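Clearing the bench between runs: how strict are you?
Started by plakbridge_tin, 16 December 2025

plakbridge_tin
Hello all, Tín Vương from the Plakbridge workshop. I'm rewriting our bench rules for the two arms and I'd love to hear what other people do. Ours says nothing goes on the work surface except the task object and the cloth under it, and everyone agrees with that until about lunchtime, when the cables and packets come creeping back (mine included, I'm afraid!).

LNedelcu
We had the same rule at Cotbridge and dropped it in November. People signed the sheet without looking. Now we mark out the reach of both arms and only police what's inside it. Much kinder on everybody's temper.

grivik_bench
Sorry Lucian, I can't agree. We logged 1,580 runs last year and 13 were stopped for a snagged lead, nearly all of them leads somebody had called "outside the reach". Arms get reprogrammed and tape doesn't move itself.

plakbridge_tin
Oh, that's a fair point, and I do go back and forth on it. My own worry is the loose bits near the cloth more than the toy on it. Our bench on an ordinary day:

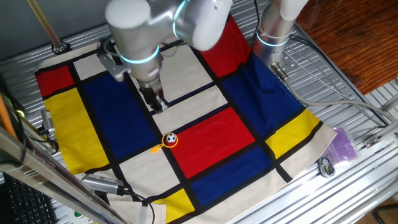
So I'm leaning towards a mixture, with Lucian's marked reach plus a fixed route for every cable, and a proper look round before the arms are enabled. Would 7 lines on a card be too many, do you think?

LNedelcu
Five, and put the cables first. I'd still leave the keyboard alone.

grivik_bench
I wouldn't, but send me the card and I'll try it here.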